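Lighting notebook, Silladville bench area
Tuesday, December

Continues from the last entry. Old fluorescent fixtures over the east row are out and the Huvuva panels are up. Electrician signed off before lunch. Remaining work is on our side: illuminance map, drift after switch-on, flicker, and some judgment on color.

Meter is the Groltow handheld, cosine head, zeroed with the cap on before each run. Blinds down for all readings. It was overcast, but daylight still gets around the blind edges at the south end, so the south column of the grid is suspect until repeated after dark.

9:40. Cold start. Head at bench height, center of the row, left in place. Reading fell from switch-on and was still falling slowly when I went to get the second tripod. The fall is in the expected direction for LED: output drops as the junctions heat up. The old tubes did the opposite and took most of a coffee to get there. Wrote down nothing before the reading held steady for three successive checks. Settled value at center 607 lux.

Grid: one reading per floor tile along the row, head level, operator standing back at arm's length. My shirt was dark and I still saw the reading change when I leaned in, so the readings on the first pass were thrown out and redone with the hold button. Second pass is the one in the spreadsheet.

Falloff toward the north wall is worse than the supplier's layout predicts. The difference between center and north corner is more than 200 lux. Ó Dálaigh's drawing assumes a pale wall and ours is painted dark gray to shoulder height, which would account for part of it. Not convinced it accounts for all. The northmost panel also looks to be hung further from the wall than drawn. Tape measure needed, and the ladder is on the other floor.

Color. No spectrometer until the loan unit comes back, so this is by eye plus the printed chart. Under the new panels the pastel patches separate better than they did before. Pale green and gray used to merge at any distance. Saturated red is a little dull, consistent with a panel of ordinary color rendering. The data sheet gives the general index only and leaves out the red sample, and I have asked for the full table.

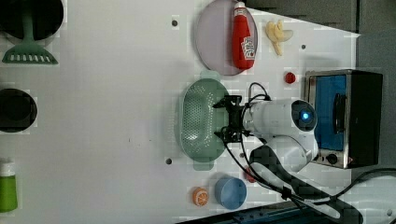 White table, colander in the middle, plate and ketchup bottle behind.

White surfaces need a separate note. A white top returns a good deal of light upward and raises the vertical illuminance on anything standing on it. Tried the head facing sideways over white and then over the dark mat at the same spot. Clear difference, same panel, same height. The layout software uses one reflectance for all furniture. For the next plan we should enter the benches by type, or at least split them into light and dark.

Glare. Sat at each stool in turn with the panels at full output. Two positions give a visible reflection of the diffuser in a monitor. Tilting the monitors fixes one. The other is under the panel edge and would need the bench moved or the screen turned. Marked both stools with blue tape.

Flicker. Photodiode into the scope, AC coupled, head pointed straight up at the diffuser. At full output the ripple is small and at twice line frequency, as expected. Dimmed, the waveform changes to pulses at a much higher rate, so the driver is switching to PWM somewhere in the lower part of the range. I could not see it by eye. It will matter to anyone using a short exposure or a rolling shutter at this row, and to the strobe bench for certain. Trace saved as a CSV in the lighting folder. Vertical scale is uncalibrated, so compare shapes only.

Where the changeover sits on the dimmer travel is not repeatable. Coming up from the bottom it happens later than going down. Could be hysteresis in the driver or slop in the knob. Repeat using the wall controller in place of the rotary.

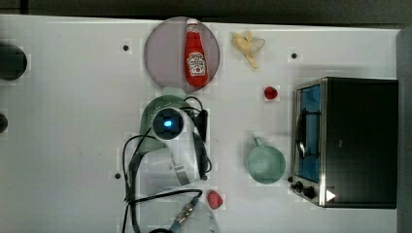
One more item on the dimmer: it drops to a preset level after a power cut. Tested by switching the breaker off and on. The old fixtures came back at full. If the row loses power overnight, the morning readings will not match the ones in this book, and whoever opens up would have no reason to suspect it. Label for the controller is printed but not stuck on yet.

14:15. Second steady-state check at center after the panels had been on through lunch. Agrees with the morning value within the last digit, which flickers anyway. Room had warmed up somewhat by then with the ovens on next door. No sign of further drift.

Open:
North corner spacing, measure against drawing.
South column after dark.
Full rendering table from the supplier.
Scope run with wall controller.
Diffuser on panel 2 has a scratch on the inside face. It was there when the box was opened. Photo sent to Ó Dálaigh, no answer yet.

Meter back in the foam case, battery at half. Spare is in the drawer under the chart.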